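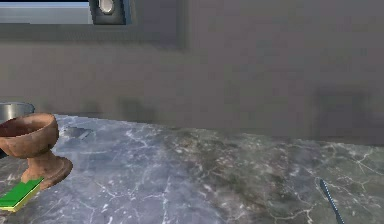 Peninah Kaijage told us in October that a demonstration is only useful if the person giving it does not hurry, and our own results agree with her. In the first week we hurried very much.

Our project at Ulbridge was to teach a simulated arm to clear a kitchen counter by remote control. The operator sits at a screen and moves a hand controller, and the arm in the simulation follows. The task was to take the sponge and put it down again beside the wooden goblet without touching the goblet. The counter is marble, and its white veins made it difficult for new operators to judge depth.

We recorded 556 demonstrations. Of these, 93 were removed, mostly for two faults: the operator stopped in the middle to think, or corrected the grip many times. The learned policy copies such pauses very faithfully - it waited above the sponge exactly as we did.

Each operator received 15 minutes of practice before recording. Brian Nyaga proposed to slow down the controller near the counter surface, and after this change fewer recordings were rejected. We did not test the two speeds with the same operators, so the comparison is weak.

The goblet was knocked over in seven of the accepted recordings. We kept them by mistake and found them only when the training was finished.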